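Plollow Street Reading Room
Minutes of the members' meeting, March 21, 2026

Minutes of the last meeting were passed with one change: "agreed" became "did not object."

1. Late fees
The chair proposed dropping late fees for a trial period ending in June. Fees brought in 254 dollars last year. Several members doubted that people will return books faster once it costs them nothing to keep them. The chair said other reading rooms had tried it with good results. Asked which ones, the chair will find out. Trial approved by a narrow vote.

2. Catalog software
Dillano has quoted 2,285 dollars to move our card file onto its system, with a yearly charge of 200 dollars after that. The quote says the move will be "painless." The secretary noted that Ackah used the same word for the phone line, and we are still waiting on the second handset. Members asked what the software does that the cards do not. It searches faster – nobody present could recall being in a hurry. Put off until a second quote comes in from Wosico.

3. Donated books
We were offered 1,000 paperbacks from a house sale, sight unseen. Members wanted to know how many are duplicates of what we already have in the back hall. Two members will go and look before we say anything that sounds like thank you.

4. Reading tables
Polishing continues as before. No money requested. 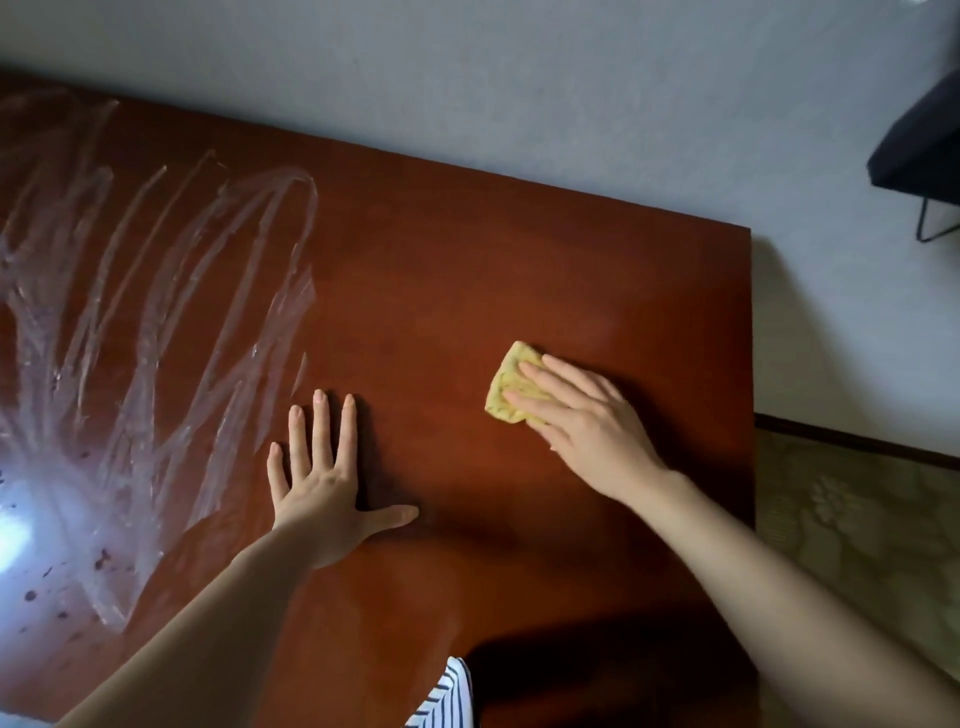 Will the late fee trial cover books that are already overdue?
Only books borrowed after today. Anything owed before then is still owed, and the old rate applies.

Meeting closed. Next one in June, when the fee numbers are due.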